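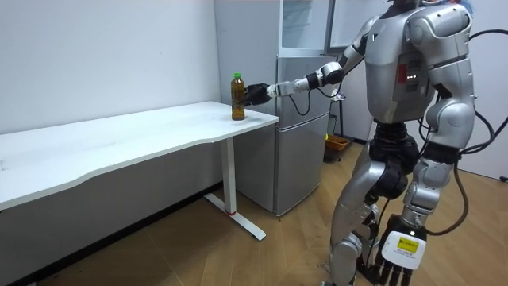

15 September 2025

The trial in the staff kitchen is the part of the Idanex work that people on our floor see, so it is the part they talk about. The rest goes on downstairs in the stockroom and gets into the meetings as numbers. Upstairs they see a silver robot at the white table beside the refrigerator with its hand around a bottle with a green cap, and they stand with their coffee and form opinions. I have tried to write down what the opinions were today while I still remember them, and also what I think, which I haven't told anyone at work yet.

Solange Nogueira called the meeting for 8 and it started late. Two Solanges in one department is a nuisance in a diary, so she is Nogueira here and the other one is Doucette. Nogueira had the plan for the next quarter on two pages. The first page says that kitchen restocking, the meeting room drinks and the clearing of tables will move over to the machine in stages. The second page says who does what in the meantime. No one loses a job on either page. Rosalba read both pages twice and then asked what the third page said. Nogueira said there wasn't one.

Rosalba Leone has run the kitchens here longer than I have been with the company. She knows which rooms want still water and which want the sweet tea, and she knows which of the managers say they don't drink soda and then take two. None of that is written down. Under the plan her title changes to floor services lead and she checks the machine's work, fixes what it gets wrong and fills in a log on the tablet. The pay goes up one step. She said she would think about it. I noticed she kept the pages folded in her apron pocket all day and took them out again at lunch.

Isabelle Wong came up from Idanex's side to go through the log with us. She is patient and doesn't oversell it, and I like her for that. She told us picking up one bottle from a bare table is the easy end. A full table after a sales lunch, with cups and laptops and somebody's elbow on it, is the other end, and she didn't give a date for that. Anisa asked how many practice runs they wanted before it worked alone and the answer was 3000, across all the tasks. Anisa wrote the number on her hand. I don't know why she doesn't carry paper.

What changes for me is scheduling. I used to make up the kitchen rota in 20 minutes with Rosalba leaning on my desk. Now there are machine hours and people hours, and they can't overlap in the kitchen until the safety review is signed, so the room is closed to staff for two blocks a day. People go down to the second floor for their coffee and the second floor has started to complain. I had a message from Fater accounts (they rent the east half down there) asking if our people could bring their own cups. That is a fair request. I put up a notice.

Then the log itself. Every restock gets a line now, what went in and what was moved and at what time. When Rosalba did it there was no line, the refrigerator was just full. I spent most of the afternoon on a form with Doucette and we got it down from 41 fields to something a person could fill in standing up. Doucette wants a free text box at the bottom. I said no one would use it, and Rosalba, who was wiping down the counter behind us, said she would. So it stays.

I should put down one thing Rosalba said, because it has stuck with me. She doesn't mind the machine carrying bottles. Her shoulder has been bad since July and she would be glad never to lift another case. What she minds is that the job used to be hers to arrange. If the tea ran out she walked to the storage closet and got more and the problem was over. Now she opens a ticket. She said this without any heat, drying her hands, and then asked me if I had ordered the Firken descaler yet. I hadn't. I have now.

Anisa is at the opposite end. She is 24 years younger than Rosalba and she has asked to be trained on the supervision side. Isabelle said there would be a place for her in the next group. I signed the request before I left. It means I lose her two mornings a week and I have no cover for the mail room on those mornings, so I'll probably be doing it myself, at least to begin with.

My own view, such as it is. I think it will work, more slowly than the two pages say. I think the lifting ought to go and I would not fight to keep it. But I want Rosalba's name on the stock list as the person who decides what is on it, and I want that in writing before the first stage starts, with no ticket needed for anything under a case. I'll take it to Nogueira tomorrow. She may say it belongs to the contract people at Sayegh, in which case I'll take it to them.

Also to do: move the second floor notice to where people can see it — it is behind the door at the moment. Ask Doucette for the short form in large type. Call the dentist back.

Home by seven. Soup from the freezer. Rosalba texted at nine that she will take the title if she can keep her own keys to the storage closet. I wrote back yes, and then lay there wondering if I'm allowed to say yes to that.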